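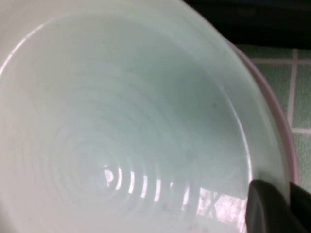
Pale glazed bowl, interior, from above. Item group: vessels.

Jurnville Household Surfaces — README

Contents of this file

Summary
What is in the collection
Item groups
Surfaces and linings
Folder layout
Record fields
How items were described
Condition terms
Known problems
Splits
Suggested uses
Uses to avoid
Changes
Terms

Summary

Jurnville Household Surfaces is a collection of written records and photographs covering ordinary kitchen items and the surfaces they are kept on. It was put together to give consistent descriptions of finish, texture and pattern for things that usually get a one-word entry in a household inventory ("bowl", "liner", "tray"). The current release holds 574 records. Of these, 420 have a full surface entry and the rest have a short entry only.

The collection started as an inventory of one kitchen and its storage. The finish and texture fields were added when the first version of the list could not separate similar items from each other. Two pale bowls with the same diameter and the same shelf number are the same item as far as a plain inventory is concerned. With a finish field, a ridge field and a tint field they can usually be told apart.

What is in the collection

Each record covers one item or one surface. A set of matching pieces gets one record per piece, with a shared set number. A sheet of liner cut into several parts gets one record per part if the parts are in different places, and one record in total if they lie side by side.

Records are in plain text, one per file. Photographs are stored separately and linked by record number. Some records have no photograph. A record with no photograph is still valid and should not be dropped when loading.

Item groups

There are 8 groups. The group is the first field in every record.

vessels — bowls, cups, jugs, anything open at the top that holds liquid or loose food
flatware — plates, platters, saucers
cookware — items intended for the stove or oven
utensils — hand tools for cooking and serving
containers — items with a lid
linings — mats, shelf paper, adhesive sheets, drawer liner
textiles — dish towels, cloths, pot holders
fixtures — shelves, cabinet interiors, counters

A few items could sit in two groups. A deep plate goes in flatware if it was shelved with the plates and in vessels if it was shelved with the bowls. The storage location decides it. We did not try to set a depth limit, and earlier attempts to do so produced more disputed records than they settled.

Surfaces and linings

The linings group is small but took the most work. Tile-pattern sheet is the main difficulty. On a real tiled counter the grout lines are fixed and straight, and a bend in a line means a bad tile job. On a flexible sheet the lines follow whatever the sheet is doing, so a bend in a line is information about how the sheet is lying. The record needs to say which of the two it is before anything else in it makes sense.
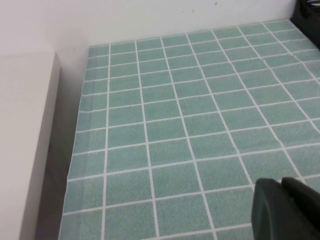 For this reason the linings records carry three extra fields: line_run, edge_cut and lift. The line_run field says whether the printed lines are straight, wavering or kinked, and where. The edge_cut field says whether the cut follows the pattern or crosses it, leaving partial tiles along the margin. The lift field covers ripples, folds and raised corners.

Color in linings is recorded as a base and a fleck. A green sheet with lighter and darker specks is entered as base green, fleck mixed. Do not reduce this to a single color. The fleck is often the only thing separating two rolls bought at different times, and the Cluria subset (see Splits) contains several sheets with near-identical base color.

Grout line color is entered separately from the base. White is by far the most common value.

Folder layout

records/ — one text file per record, named by record number
photos/ — photographs, named by record number plus a letter
sets/ — lists of records that belong to a matching set
terms/ — the word lists for finish, tint, texture and condition
splits/ — three lists of record numbers
notes/ — free text on disputed records

The notes folder is not needed for loading. It is useful when two fields in a record seem to disagree.

Record fields

group — one of the item groups listed above
name — common name, lower case
tint — see below
finish — gloss, satin, matte, raw or unknown
texture — smooth, ridged, speckled, woven, brushed, other
pattern — printed, molded, none or unknown
condition — one term from the condition list
location — shelf, drawer or counter number
size — longest dimension, in inches
set — set number or blank
remarks — free text, 420 characters at most

The tint field takes two values, main and secondary. It was a single value in the first version and caused more corrections than any other field. Pale glazed ware is the reason. A white glaze picks up color from whatever is near it, and under a window the same bowl may be read as white, light aqua or gray depending on which part of the wall is being looked at. Use white as the main value if the piece reads as white against plain paper. Put the cast in the secondary value.

The finish field should be filled in from the highlights. A narrow highlight with hard edges means gloss. A wide soft one means satin. If the shape of a window or lamp can be made out in the surface, enter gloss and do not go further. Reflections are not pattern. Early records contain the entry "pattern: printed, bars" for ridged glazed bowls where the bars were window light broken up by the ridges. Most of these have been corrected.

The texture field for bowls is ridged if concentric rings can be seen or felt. It does not say how the rings were made. Thrown and molded pieces can look the same from the inside, and guessing at it was dropped from the record. If the maker or method is known from another source, put it in remarks.

The pattern field allows unknown. For tile-pattern sheet, printed and molded are hard to separate without touching the surface — use unknown if only the photograph is available.

How items were described

Items were described in place first, then on a plain counter. The in-place entry covers location, condition and anything about how the item sits. The counter entry covers size, finish and texture. Linings were described in place only.

Two readings were made of each full entry, the second one without access to the first. Where the readings differed on finish or texture the item was looked at again. Where they differed on tint only, both values were kept, the more common one as main.

Readings were made by daylight, mostly in late morning. A second round for the darker shelves was done in October with a lamp, and those records are marked "lamp" in remarks. Tint values in lamp records run warmer than the rest and should not be compared directly.

Sizes are to the nearest quarter inch. For bowls the size is the outer rim diameter. For sheets it is the longer side, measured flat where the sheet could be pressed flat.

Condition terms

sound — no visible damage
worn — finish reduced in places, no loss of material
chipped — material missing at an edge
crazed — fine cracks in the glaze
marked — stains or scratches that do not come off with a dry cloth
lifted — linings only, one or more parts not in contact with what is underneath
creased — linings only, a fold that stays when released

Only one term is allowed. If two apply, use the one further down the list and put the other in remarks.

Known problems

Six records have a location that does not exist in the current shelf numbering. They date from before the shelves were renumbered and the old positions could not be matched.

The cookware group is thin. Most of the pans are dark and the finish values are mostly unknown.

Size is missing for all fixtures.

"Mint", "seafoam" and "pale teal" were used without much discipline in the older remarks. The tint list now folds all three into green, light. The remarks have not been edited, so a text search on one of these words will miss records that use the others.

Set numbers are not continuous. Gaps are retired numbers and do not mean missing files.

Splits

The splits are by storage area and are not random. Matching pieces stay together.

Forkau — main cabinets and counter
Menzies — pantry shelves
Cluria — drawers and lined surfaces

Forkau is the largest. Cluria holds nearly all of the linings and should be used if tile-pattern sheet is of interest. The names have no meaning beyond being easy to tell apart in a file listing.

Suggested uses

Checking a vocabulary for finish and texture against real household items. Drawing up an inventory form. Practice in separating surface pattern from reflected light. Comparing short entries with full ones for the same kind of item.

Uses to avoid

The collection is not suitable for estimating value or age. It does not identify makers. The tint values are by eye and should not be used for color matching of paint, tile or glaze.

Changes

Third release: tint split into main and secondary. Linings fields added. Reflection entries corrected in vessels.
Second release: condition list cut down to one term per record.
First release: inventory only.

Terms

Free to copy and change for any purpose. Keep this file with the records. If the word lists in terms/ are edited, rename the folder so that the two versions are not mixed.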